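Progress report, October – household tidying pilot, Zastau site

Thank you again for your patience over the summer, and for the kind note that came with the second instalment. We have had a busy stretch, and I am glad to say that most of what follows is good news, with a little bit of budgeting at the end.

The sitting-room work is now our main activity. We have moved on from tables and shelves to soft furnishings, which the team had been looking forward to (and slightly dreading!), and cushions and pillows take up most of each session. The hands are used in 16 sessions a month, and the Gasedach software has settled down nicely after the update.
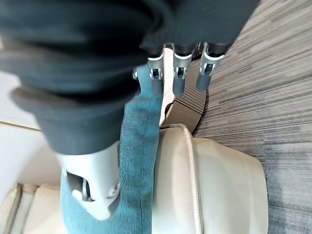
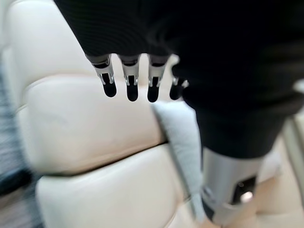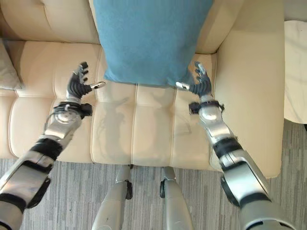 Of the equipment money you granted us, 65 per cent is now spent or promised, and I would like to talk you through the rest before we place any more orders. The largest item still open is spare fingertips and joint parts, for which Zanetti has quoted 2,000 pounds, delivery included. We also hope to buy more furniture. A pale leather sofa with a teal pillow standing against its backrest is a kind arrangement for a camera – the colours are so different – and we would like to plan for harder pairings, cream on cream or grey on grey, before anyone draws conclusions from our results. Second-hand pieces would do perfectly well, and Pener has offered to store them between sessions at no charge.

With your agreement, we would order the spares first and leave the furniture until the new year, when the van hire is cheaper. Delivery of the spares takes 3 weeks, so a reply before the end of the month would be a great help to us. The full spending table will follow with the next claim, along with the insurance renewal you asked to see.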